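### 4.2 The tall-panel task

Of all the tasks in the course, the tall-panel task produced the most arguments and, to our delight, the most good code. The 41 students worked in pairs or small teams, and every team got the same simulated room, which we call Dornura. They also got the same two-armed robot and the same thin layer of control code, Harness. Harness gives a student program the view from the robot's head, the views from the wrists, and the joint positions. In return it accepts a target pose for each gripper and an open or close command. It does no planning of its own. We wanted teams to meet the hard parts of contact early, and they certainly did!

The task is easy to say out loud: bring the right gripper to the blue panel, close on it, and move it along the path set for that episode without letting go. A run starts with the robot at a random distance from the panel and ends at the goal, at a dropped grasp, or when the step limit is reached. We set the limit at 100 control steps, short enough that a slow and overly careful approach fails.

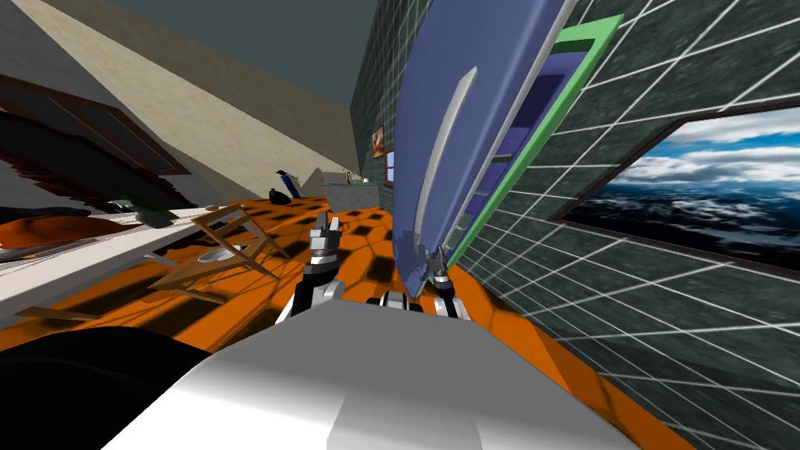
*Simulator render: Njoroge Gachanja*

Closing the fingers near the lower end of the panel was popular from the first week, and we had not expected that. Our own reference program went for the middle, where we assumed the panel would be easiest to steer. Several teams found that a low grasp kept the arm out of the way of the head view for longer, so their trackers lost the panel less often. The price is a longer lever. A small error in wrist angle at the bottom becomes a large swing at the top, and a program that does not correct for it will soon be fighting the panel instead of moving it.

Team Stasen dealt with this in a way we really liked. They split the motion into short pulls, and after each pull the program relaxed its target toward the pose the wrist had in fact reached. The idea takes only a few lines in Harness. It also made their logs a pleasure to read, as every pull shows up as its own small bump in the force trace. Other teams asked to see the code in the October review, and by the end of the term most programs had some version of it.

### 4.3 What the head view can and cannot do

The head view is the one students trusted most, and for the approach that trust is well placed. It shows both grippers together with the large surfaces they are moving toward, so a team can check left and right errors with very simple code. Edge finding also works well on the flat, strong colors of Dornura.

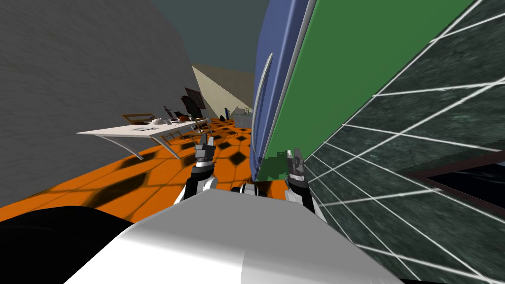

Figure 4. View from the robot's head in Dornura, with the right gripper near the base of the blue and green panels.

Trouble begins once the gripper is close. A panel that fills much of the view offers long straight edges and very few corners, and the distance estimate along those edges drifts. We saw programs report a steady gap while the wrist was still moving forward. Tilt adds to the problem: several teams had tuned their edge finder on level views, and it broke as soon as the head leaned. We now include tilted starts in the practice set – a small change that has saved later teams a lot of late nights.

Our advice is to hand over from the head view to the wrist view before contact, and to do it on a fixed rule. The Peltonen rule, named after the team that proposed it, makes the switch when the two distance estimates have disagreed for several steps in a row. It needs no training and just one threshold. 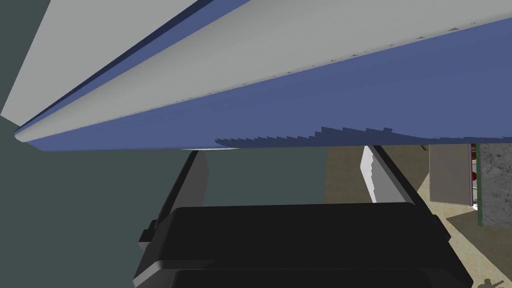
At close range the useful signal is the gap between the fingers and how it lines up with the nearest edge. Absolute color matters much less, and shading can mislead a program badly: one finger may be bright while the other is nearly black, and a simple threshold then sees a single finger. Teams that used the known finger geometry had far fewer of these failures. Jagged edges in the render caused a second kind of error, with the edge estimate jumping by a pixel or two between steps. A short running average took care of most of it.

We logged 717 graded runs of the task and released them with the Harness code in January 2021. The failed runs are in there too, complete with force traces, and they are our favorite part of the release. Students in the next class will start by picking one failed run and explaining it to their team before they write any code of their own.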